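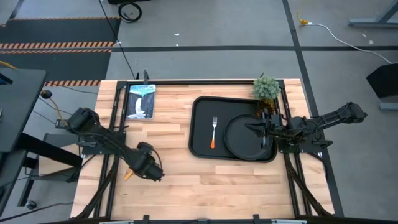 Ticket 2807
Product: Flustisico collar tracker, small dog size
Sold by: Jametti
Status: Solved

First message

Hello! Before the moaning starts, I love this collar. Our terrier is a born wanderer and the map has saved me so many wet walks along the hedge shouting her name. But since the update at the start of October it has gone a bit strange and I'd love some help.

The problem: every night the app tells me she has left home. She hasn't. She is on the end of my bed, usually upside down. The alert comes in between 2 and 3 in the morning, the dot jumps over to Lazăr Farm (800 metres off, other side of the brook), sits there for a few minutes and then hops back. Daytime walks are spot on, right down to the bit where she doubles back for the same stick.

What I've done so far:

Restarted the collar. No change that night.
Took the collar off the app and paired it again. It took two goes but went through. Alert at 2.40 the next morning.
Charged it fully and cleaned the contacts with a dry cloth. No change.
Drew the home area again, bigger, with the whole garden in it. Still jumped.

Battery was showing 96 per cent at the last alert, so I don't think it's running flat. The base is plugged in on the landing and its light is green.

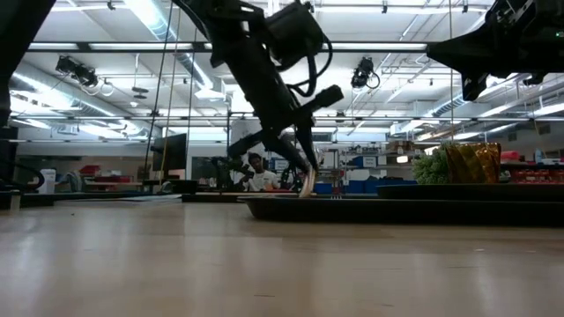

Gripper fingertips at the rim of a black tray.

Update, next morning

Something new! I left the collar on the kitchen windowsill overnight and let her sleep without it. No alert at all, not a peep. So I put it back on her the night after, same bedroom, same bed, and off it went to Lazăr Farm again at ten past two.

I also had a dig through the activity page, which I'd never really looked at (it's brilliant, I've now lost a whole evening to it). On the windowsill night it shows no steps, fair enough. On the alert night it gave her 959 steps between midnight and six. She does run in her sleep, legs going like mad, so maybe it thinks she's properly out and about?

Our house is the old kind with thick stone walls, and the bedroom is at the back. I don't know if that matters but I'm putting it in.
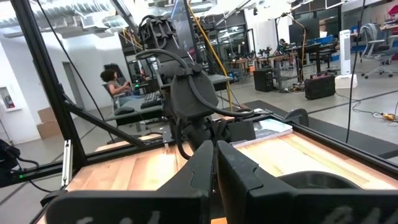 Jametti support replied that the sleep running was very likely the clue. When the collar feels a lot of movement and can't hear the base, it wakes up and looks for satellites, and through thick stone it may get a poor fix and put the dog in the wrong place. On the windowsill it lay still and never woke. They asked me to move the base into the bedroom, then go to Settings, Home, and switch on Rest Mode, which the update had turned off.

Last update

Done both, and what a difference! Base is on the chest of drawers, Rest Mode is on. Four nights now and not one alert, and the dreams are as lively as ever, so she's had every chance to set it off.

I checked the daytime side too, in case Rest Mode made it slow to notice a real escape. Walked her out of the gate on the lead and down Dreltemance Lane, and my phone buzzed before we'd got to the postbox. Very pleased with that.

One small wish while the ticket's open: could the app say when an update has changed a setting? I'd have looked there first. Also, if the sleep steps could have their own little chart I would read it every single morning.

Happy for this to be closed. Thank you so much, and a big wag from the terrier.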